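Peel and stick checkerboard floor — worth it in a rental kitchen?

tessellate_me
Landlord says I can do whatever to the kitchen floor as long as it comes up when I leave. I want black and white checks. My friend Araceli Urquijo did hers years back and it still looks great but she owns, so she glued real tile. I'm looking at peel and stick from Naltwood. Kitchen is tiny. Budget is 200, could stretch a little. Anyone regret theirs?

porchlight27
Regret, yes. Not the look, the glue. Summer hits and the squares by the stove slide. Also every crumb shows on the black AND on the white, no idea how thats possible.

Get a sheet vinyl remnant. No glue, lays flat after a day or two, roll it up when you move.

grout_expectations
Disagree with porchlight. Peel and stick is fine if you clean the old floor properly. Degreaser, rinse, let it dry overnight. People skip this and then blame the tile. Mine is Barta, three summers, nothing moved.

Bigger question is size of check. Small checks in a small room = dizzy.
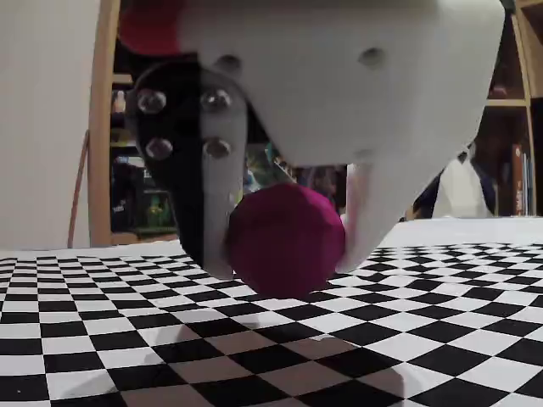

white housing, red bit at the top corner

tessellate_me
Hm ok. I was thinking small ones bc the room is small?

grout_expectations
No. Everyone thinks that. Go big, and lay them on the diagonal if you can stand the cutting.

mrs_haverty
Diagonal wastes so much tile though. I bought a whole extra box and still ran short at the doorway. Straight is fine, and most of it ends up under the fridge anyway.

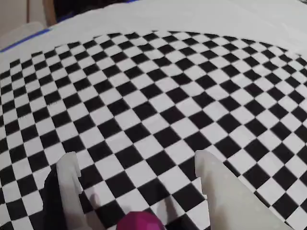 big checks up close, tiny ones at the back

porchlight27
Straight only works if your walls are square. Mine are not. By the window the last row was a sliver at one end and nearly a full tile at the other. Looked drunk.

mrs_haverty
So start from the middle! Snap a chalk line, work out to the walls. Slivers go where the cabinets hide them.

tessellate_me
What about sheet vinyl with the checks printed on, does it look cheap? There's a remnant place in Girimbridge, a guy there quoted me 161 for a piece that would cover it. Seems high for a leftover.
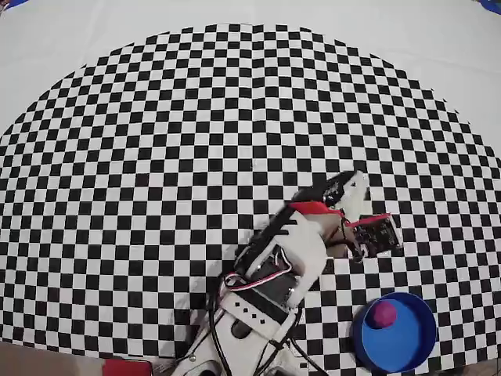

curved top edge on white, blue in the corners

grout_expectations
161 for a remnant is robbery. Ask if he'll do 100, and bring your measurments so he knows you're serious.

Printed looks ok from standing height. Matte, never glossy.

lowell_b
Going to be the grump here. Don't do checks at all. Every rental listing in Meriven has that floor now, it'll look dated by next September. Plain dark green, done.

mrs_haverty
Checkerboard has been around for centuries lowell, it can survive another September

lowell_b
So has beige.

porchlight27
lol. Anyway OP whatever you pick, keep it loose or use double sided tape just at the edges. And test the tape in a corner first, some of it stains old linoleum yellow. Ask me about my deposit.
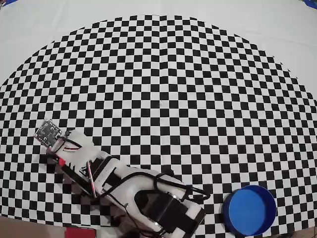
wide fan of checks, bowed out at the rim

tessellate_me
Ok update — called the remnant guy back, he came down but only if I haul it myself. Does rolled vinyl fit in a hatchback?

grout_expectations
Yes, seats down, pattern side out. Do NOT fold it. A crease is forever.

mrs_haverty
And keep the offcuts, you'll want a patch piece for when something heavy gets dropped. Which blade are you using? The hook ones are way easier on vinyl than the straight kind.

tessellate_me
Didn't know there were hook ones. Getting some tonight, thx all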